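From: Sylvie Paquette
To: the Forkmont list
Subject: Re: [forkmont] Grustier's moons, and who gets to name them

Hòa Đào wrote:
> I've got 22 worlds in my notes now and Grustier is still the only
> one with a proper calendar. Does anyone else want it to have fewer
> moons? I can't keep 9 of them straight and I made them up. Also, are
> the Prarken monks allowed to name things, or only to un-name them?

Please don't cut any moons, Hòa! I love the moons. I ran my last story on the fact that three of them rise together in the wet season and everyone on Grustier has to stay indoors and be polite to their in-laws until it's over. If you drop to six I lose the whole middle part (and the in-laws, who are the best thing in it).

What about letting people there be as confused as we are? Every town could keep its own list, and the ferry timetable could go by whichever moon the captain likes. I'd read that.

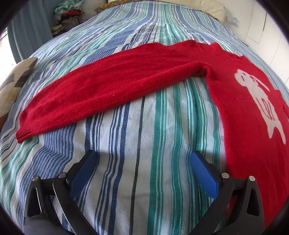
Page last changed: Apr 24, 2018

On the monks – I always thought they could only un-name. That's how it went in the Srivastava chapters, anyway, where the abbot takes the name off a river and the fish don't know which way to swim. But there's that bit in part 16 where a novice calls a goat something and it sticks. Was that a slip, or did you mean it? If it was a slip I'd like to keep it, please. A monk who named a goat by mistake and has to hide it from the abbot is a story I would start tonight.

Oh, and the spelling. I've been writing Prarken with one k and somebody in the round robin has been doing two. I don't mind which, but can we settle it before August, when I put the whole thing together in one file? My search and replace is not to be trusted.

I'll send my next part when the ferry has landed. It's still circling.

Sylvie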